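**Vider les bacs de jouets, le fil** (8 oct. 2024)

1/ Je trie les jouets de la maison depuis le mois d'août. Au départ, 1 068 objets notés dans le tableur. Oui, j'ai tout noté, c'était le but de l'exercice. 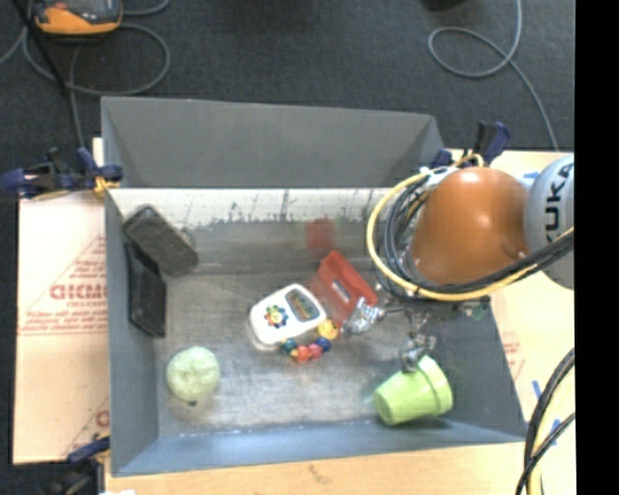 2/ Règle de départ : un bac à la fois, et on ne passe pas au suivant tant que le premier n'est pas vide. J'ai essayé de mener deux bacs de front en août, j'ai tout mélangé et j'ai dû recommencer.

3/ Le bac gris, c'est celui des choses sans famille. Le jouet blanc avec la petite fenêtre et la fleur de toutes les couleurs, les grosses perles, le machin en plastique rouge en forme de boîte. Rien ne va ensemble, donc rien n'a de place sur l'étagère.

4/ Pour ce genre de bac, je fais trois tas : on garde, on donne, on répare. Pas de tas « on verra ». Le tas « on verra » de l'an dernier est encore dans le couloir.

5/ Les perles : je garde. Les grosses servent à tous les âges et elles se lavent à l'eau savonneuse. Je vérifie le fil avant de les remettre en circulation. S'il est usé, je renfile sur du cordon plus épais.

6/ Tout ce qui a un compartiment à piles passe par la table avant d'être rangé. J'ouvre, je regarde s'il y a de l'oxydation, je nettoie au vinagre blanc avec un coton-tige, je laisse sécher une nuit, je referme. Les piles restent dehors, dans une boîte à part.

7/ (vinaigre, pas vinagre)

8/ Pour les dons, je passe par la ressourcerie Drurkilero. Ils prennent les jouets en plastique s'ils sont propres et complets. Les peluches, seulement lavées. Ils refusent les puzzles non vérifiés et je les comprends.

9/ On me demande pour les étiquettes : Dedance, le rouleau de 300, celles qui se décollent sans laisser de colle. Une étiquette par bac, sur le petit côté. J'écris au feutre, ça suffit.

10/ Les bacs eux-mêmes, je les garde même rayés. Un coup d'éponge dans le fond et c'est bon. Les rayures ne partent pas, j'ai testé la pierre d'argile et le bicarbonate, ça ne change rien.

11/ Où j'en suis : je suis repassé sous les 1 000 la semaine dernière. Il reste 6 bacs, dont celui des petites voitures que je repousse depuis le début.

12/ Prochain bac : les jeux de construction. Si quelqu'un a une méthode pour trier les pièces par taille sans y passer la soirée, je prends. La passoire de cuisine, j'ai déjà essayé, les longues pièces se coincent dans les trous.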